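Stopping faults in a two-arm flower handling cell
Project report, second-year automation course, Griltilstead

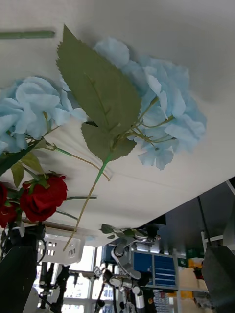 1. Background

The task of our group was to program two robot arms which sort artificial flowers on a white table. The stems must be gripped one by one and laid in a basket. We chose hydrangeas and roses because the heads are wide and soft and the stems are thin, so the gripper has to close nearly to zero. The arm controller is from Luvier and the gripper software was written in an earlier project, named Didenko.

2. The fault

On a Saturday in the fifth week of the work, one arm did not stop when the protective stop was given. It continued to move for 311 milliseconds and pressed its fingers against the table. No person was inside the marked area. One finger pad was torn and had to be changed.

We first believed that the stop button was defective. We measured it and it was in order. After this we read the log of the controller, which had 1072 lines for that run. In the log we found that the stop signal arrived at the correct time, but the gripper program was still waiting for the answer "object held". A thin stem had slipped from the fingers, so this answer never came. During the waiting the program did not read the stop signal.

3. Tests

We repeated the situation at low speed, with the arm raised above the table. In 62 trials with a stem that was pulled away by a string, the late stop came five times. It came only when the stem was lost in the last part of the closing movement.

4. Changes

The waiting loop now has a time limit and reads the stop signal in every cycle. The protective stop was also connected directly to the drive of each arm, as the safety manual of the Skestside laboratory requires. We should have done this before the first run. In our risk assessment we had written that the stop was "handled by software", and we did not ask ourselves what happens if the software waits.

After the changes we made the same 62 trials again and no late stop was recorded. The trials with both arms moving at full speed are not finished.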